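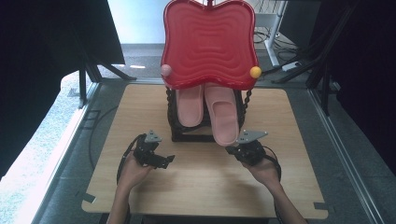
**Minutes of the general meeting, Plesodska Residents' Association**

August 30, 2020, in the courtyard of the Plesodska building

Chair: Eun-seong Cha
Minutes: Tatu Lema

The chair opened the meeting at seven in the evening. The minutes of the last meeting were read and accepted with one correction: the leak was in the second stairwell, not in the first.

**1. Water meters**

The chair reported on the letter from Vultano, the company that reads our water meters. Vultano wants to replace the old meters with ones that can be read from the street. The cost is 30 dollars for each apartment and the work would be done in September. Some residents asked if the old meters can stay. The chair answered that they can stay until the next inspection, but after this the company will not repair them anymore.

There was a long discussion about the difference between the main meter and the sum of the apartment meters. In the last bill the difference was 282 gallons. One resident from the ground floor thinks that the garden tap is the reason. Another resident said that the garden tap was closed during the whole period, and asked that this be written down.

Decision: the offer of Vultano is accepted. The chair will ask the company if the payment can be made in two parts. Five residents voted against.

**2. Bicycle room**

The bicycle room is too full. There are bicycles with flat tires which have not been moved for a very long time, and also a baby carriage that does not belong to any family living here now. It was proposed to put a paper label on every bicycle. The owners write their apartment number on the label, and what has no number at the end of September will be given to the repair shop on Jemden Street.

Mrs. from apartment 2 (she asked not to be named in the minutes) said that she is away in September and does not want to lose her bicycle. She may write her label before she leaves.

Decision: accepted. Tatu Lema will print the labels.

**3. Stairwell painting**

Two offers were received. The offer from Shirima is cheaper, but it does not include the ceiling. The other painter includes the ceiling and wants 200 dollars more. The color was also discussed and there was no agreement. Light gray and the present yellow received the same number of votes.

Decision: postponed. The chair will ask Shirima for a new price with the ceiling.

**4. Quiet hours**

The quiet hours stay as they are, from ten in the evening until seven in the morning. Residents who plan a repair with drilling should put a note on the front door one day before. It was asked again not to use the washing machines at night - the sound goes through the wall to the apartments next to the laundry room.

**5. Other matters**

- The lamp at the back entrance goes off too early. The chair will look at the timer.
- The key to the roof is missing. Whoever has it, please put it in the mailbox of the association.
- The list for sweeping the courtyard is again on the board next to the mailboxes. The last two weeks of September are still free.

The date of the next meeting will be announced on the board. The meeting was closed at twenty minutes before nine.

Written by Tatu Lema
Read and approved by Eun-seong Cha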